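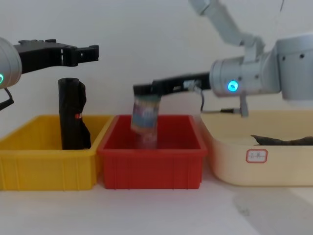

Tasto review – four months in, quick notes

Writing this between calls so forgive the mess. We run a small store selling storage and desk stuff, and I needed something to send abandoned cart emails without me babysitting it. Charito Evangelista on our team found Tasto in June. Been on the paid plan ever since.

Setup. Fast. Pasted one snippet, picked a template, connected the store, done before lunch. The sender domain part took longer, but that was our DNS mess and their help page covered it fine.

The editor. Good on desktop, bad on a tablet. Blocks jump when you drag them. Undo only goes back 5 steps and I have needed more than that more than once. No dark mode preview, wich is annoying if half your list reads in bed.

Timing rules are the best bit. You set a first email, a gap, a second email, and a stop condition. The stop condition works. Our last tool (Slanina) kept nagging people who had already paid, and I spent whole mornings apologizing.

Results, ours only: 441 carts went through the flow last month, 218 opened the first email. Recovered orders are up a bit over Slanina. Second email does almost nothing for us. I turned it off for orders under the free shipping line and unsubscribes dropped.

Subject line suggestions – skip them. All of them sound like a car dealer. Write your own. "Still want this?" beat every one I tried.

Support. Chat only. Liudmyla Panasiuk answered most of my tickets and she is great, knows the product, no scripts. Weekend replies are slow. One time I got a bot loop and had to close the window and start over.

Gripes: reports export as CSV only, and the date colum comes out as text. Price jumps hard at the second tier. Coupon codes can't be limited to one use per customer unless you upgrade, and people do share them.

Would I pay again? Yes, on the small plan. If you need SMS too, look at Virham instead, Tasto doesn't have it and the roadmap page hasn't moved since I signed up.

4 out of 5. Fix the undo and I'll bump it.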